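Dreltcombe repair shed gets its tables back

Right, some good news from the bottom of Guvovgate for once. The long-running saga of the community tables is over and the hall will have them in place for the December supper. 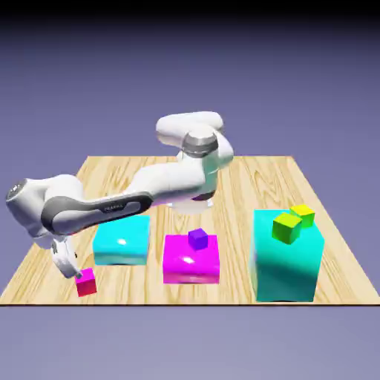
Annelies Grabner reckons it should never have taken this long, and told me so before I'd even got my coat off. Her view is that the old tables could have been sanded and oiled two winters ago, for the price of a few tins and a weekend's work, if the parish hadn't insisted on getting quotes from half the county first. I can't say I disagree with her!

For anyone who's moved here lately, a quick catch-up. The hall owns 26 tables, most of them bought when the old school at Ternden closed, and they'd got into a proper state. Tea rings, candle wax, a great deal of felt-tip from the holiday club, and one with a burn the shape of an iron (I have my suspicions, but I'm keeping them to myself). Last spring it was decided they were too tatty to hire out, so they were stacked in the shed behind the hall and we all made do with those wobbly folding things that trap your fingers.

The first plan was to scrap the lot and buy new. Then the prices came in and everybody went a bit quiet. After that came a rather heated meeting, which I sat through with a cold, and the upshot was that Tănase, the joinery on the Ternden road, would have a look and see what could be saved.

They saved 25 of them, which is a lot better than I'd have guessed. The last one had woodworm in both back legs and has gone off to be made into shelves for the seed swap. The whole job came to £468, paid for out of the summer fête money, and there's enough left over to put rubber feet on the lot so they don't screech across the floor during the quiet bit of the carol service.

I popped in while the final few were being carried through and I must say they've come up lovely. The tops have been taken right back and oiled, and you can see the grain again, which I don't think I'd ever noticed under all that varnish. They smell nice too – a bit like a cricket bat.

Hiring starts again straight away and the price hasn't changed, so it's still £5 a table for the weekend, and you have to bring them back yourself. There's a new rule about hot dishes, though. Mats must go under everything, and if you haven't got any there's a box of cork ones in the hall kitchen, second cupboard along, next to the urn. Please don't use the bleach spray on the wood either. A damp cloth will do it.

Supper tickets are on sale at the post office counter and going quickly, I'm told. Doors open at half past six and it's the usual arrangement of bringing a pudding if your surname starts with A to M and something savoury if it doesn't. I'm down for a trifle.

The folding tables are free to anyone who wants them. They're leaning up by the side door, so help yourself, and watch your fingers.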